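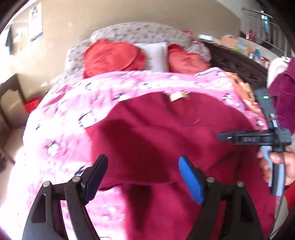

A maroon blanket laid over a pink printed quilt, with hand-held grippers in use at the bedside.

Plornum is a training and data-collection program for household robots, run by the Belgian service company De Graaf. Its staff carry out domestic jobs such as making beds, folding blankets and clearing shelves while holding gripper tools in place of using their bare hands. The recordings are used to teach robot arms the same jobs. The program is often cited in discussions of how automation changes work in housekeeping.

History

De Graaf began as a linen and room-cleaning contractor for guesthouses and care homes. Its first attempt at automation, a folding machine named Treltoletti, handled flat sheets well but could not deal with quilts or with bedding already on a bed. It was withdrawn after 2 seasons. Dirk Lambrechts, then head of operations, proposed that the housekeepers themselves should show the robots what to do, and Plornum started the following July with a small group drawn from the cleaning staff.

On March 6, 2024, the company moved the program into a separate department under Tineke Bosman, a former shift supervisor. By then it had 122 trained operators.

Work

Operators usually hold one gripper in each hand. A gripper has two fingers that open and close, so cloth has to be pinched at an edge or a fold and then carried or pulled. Smoothing with the flat of the hand, a habit of most housekeepers, is not allowed during a recording. New operators practice on a single blanket before moving on to layered bedding and pillows.

Jobs are recorded in furnished rooms with ordinary belongings left where they are. A recording is repeated many times with small changes, such as a different starting fold or a pillow moved to the other side. The internal manual, known as Geltedley after the building where it was written, lists some 2000 variations for bedding alone.

Effects on staff

The move to recording work changed both the pace and the content of the job. Operators lift less and walk less than room cleaners, but they stand in one place longer, and sore wrists and thumbs became the most common complaint in the first year. Shifts were later split so that gripper work alternates with sorting and labeling the finished recordings.

Pay was also disputed. Operators were at first kept on the cleaning scale, although their work required separate training. A new grade was agreed after talks with staff representatives, who also asked for a written promise that no cleaner would be dismissed as a direct result of the program. De Graaf gave the promise for existing contracts only — a limit that remains a point of disagreement.

Lambrechts has described the operators as teachers of a trade. Bosman has been more cautious, noting that several experienced housekeepers returned to ordinary room work because they found the repetition tiring.

See also

Treltoletti (folding machine)
Household robot
Housekeeping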